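Re: [venues-list] Handura as a conference venue, any good?

Hello all,

> We've got a two-day members' meeting to place in February and someone
> has suggested Handura. We'd be 58 on the first day and fewer on the
> second. The website is all sunsets and champagne glasses and tells me
> nothing. Has anybody used it for a proper working meeting? How is the
> sound in the big room, and can you get a van anywhere near the door?
> We're also looking at Clindomby, but the quote made me sit down.

We had our spring meeting at Handura last year and I'd go back tomorrow, with a few grumbles (I always have grumbles, as the regulars on this list will know).

The big room is lovely. It's got daylight down one side and blinds that come all the way down, which you'll want if you're showing slides after lunch. Sound is fine as long as you book the lapel mics — the one on the lectern is feeble and anyone who wanders off from it simply vanishes. Ask for two and ask early, they share them with the Gereleck, their sister place across the river.

Van access: yes, but it's round the back through the arch, and the arch is low. Our exhibition people, Imrie, sent a tall one and had to carry everything in from the street. There's a goods lift which took all our panels apart from the very long ones. Loading opens at 7 am and they do mean 7, the chap before that only has keys to the front.

Food was the happy surprise! Proper hot lunch, plenty for the vegetarians, and the coffee kept coming without me having to chase. We paid 34 pounds a head for the day rate including both breaks, but that was spring prices so do check. The thing to watch is the room hire for the smaller rooms, it's not in the day rate and it went on our bill as a separate line of 735 pounds. I'd missed it in the small print. If you only need one breakout, haggle, they took a bit off for us when I grumbled.

As for Clindomby, we got a quote too and it came out at more than 937 pounds dearer for the same thing, and you're a good walk from the station. Very smart toilets, mind you.

One more thought. For 58 people I'd go cabaret style, with the round tables. We did theatre rows on the first morning and everyone had their papers sliding off their knees, then we swapped over at lunch and the whole mood of the room changed. The staff did the turnaround while we ate and didn't moan once.

Happy to send our floor plan and the running order if they're any use, just reply off list so we don't clog everyone's inbox.

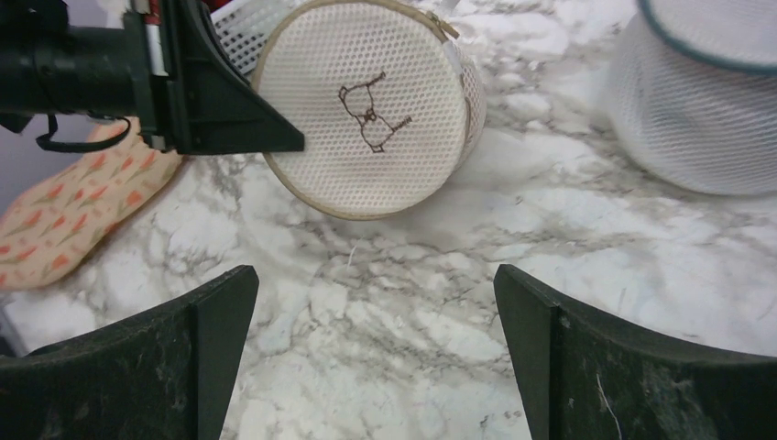
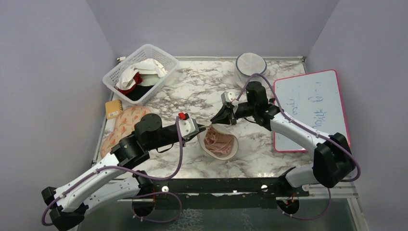
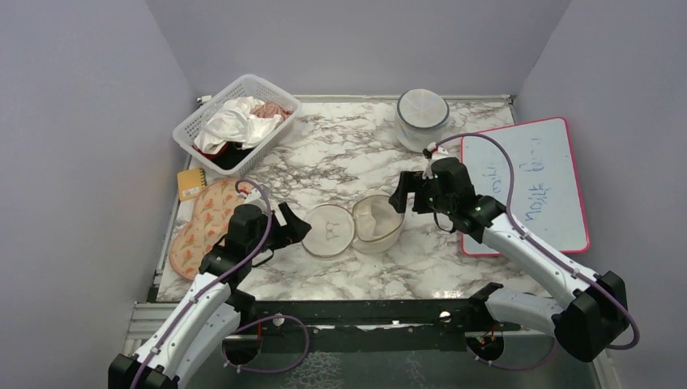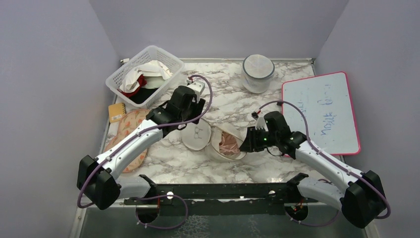 Posted to venues-list by a meetings organiser, spring and autumn events

PS If you do go for Handura, ask for the cloakroom by the side stairs. The main one is shared with whoever else is in the building, and in February that's going to be a lot of wet coats.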